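Tags: data collection, imitation learning, tabletop, grasping

Thread: Soft food items in the pick-and-place set, how many demos before it stops squashing them?

kettle_ops
We are at 210 teleoperated demos for the food-to-plate task and I would like opinions before we commit the rest of September to it. Task is one item, one plate, two-finger gripper, fixed camera. The policy is fine on rigid items. On anything spongy it closes to the same width it learned from the blocks and leaves a dent. Plan is to go to 400 demos with the same operators and the same start poses.

fennimore_b
Going from 210 to 400 with the same start poses will mostly teach it the start poses again. What is your action space? If the gripper is logged as a binary open/close, no number of demos will give you a soft grasp. The information is not in the data.

kettle_ops
Continuous width, logged at the same rate as the joint positions. The operators have a trigger, and they do let off on soft items. I checked the traces. The spread between operators is large, though. One closes in a single motion, another closes in two steps and waits.

starndale_rig2
Then your problem is the spread. We had this on the Coltton set. Mixed closing styles got averaged into a width that none of the operators had used. We split by operator, trained on one, and the denting mostly went away with 200 demos. Can you post a still of the grasp phase? I want to see how much of the item your camera gets once the fingers are on it.

kettle_ops
Still from the fixed camera, grasp phase, cake-type item with the orange top. Target is the blue plate. 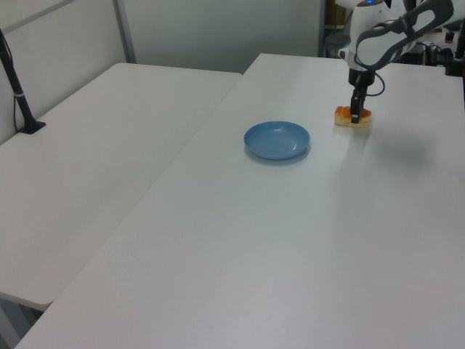 Fixed view, fingers closed on the item, plate still empty.

starndale_rig2
Thanks. The contact is visible from there, so a wrist camera is optional for this one. What I can't get from a single still is how far the base gives under the fingers. It is a pale sponge against a white table, and the contrast low down is poor. The glazed top is bright enough that the policy may be locating the item from the orange alone and ignoring the part it has to squeeze.

fennimore_b
Agree on the contrast, disagree on the wrist camera. Add it. The arm puts a soft shadow on the table to the right of the item, and that shadow will shift with every approach angle. A fixed view will pick up on it as a cue whether you want it to or not.

starndale_rig2
A shadow that moves with the arm is consistent with the joint state, so it carries nothing the policy doesn't already have. I would spend the time on item variety. A second camera means recalibrating, and the 210 existing demos won't have the extra stream.

kettle_ops
That last part is what put me off. Discarding 210 episodes is not popular here.

flinar_dl
You don't have to discard them. Mask the missing stream and train on both. The Flinar loader has supported it for a while. It costs some accuracy on the old episodes but nothing serious in my runs.

On the original question, I would stop at the current count for this item and record the next block with 3 changes:
- plate position drawn at random before each episode
- one closing style, written down and given to every operator
- failed grasps kept and labeled, including the recovery

The third one matters most for soft items. If every demo ends in a clean place, the policy has never seen a slipped or tilted item and has no response to one.

fennimore_b
Keeping failures is fine if they are labeled. I have been handed sets where they weren't, and behavior cloning will copy a dropped item as happily as a placed one.

kettle_ops
Labels are per episode at the moment. I would need to make them per segment so the failed attempt can be dropped and the recovery kept. Doable. I'll split the existing set by operator first — that costs nothing — and report the dent rate for each before recording any more.

starndale_rig2
Post the width traces as well, if you can. The final width matters less to me than the closing speed in the last part of the motion.

Last updated: 01/01/2022

Related threads
Per-segment labels: tools that don't corrupt timestamps
Trigger calibration drift between operators
White table, white objects: lighting advice wanted
Mixing one-camera and two-camera episodes in training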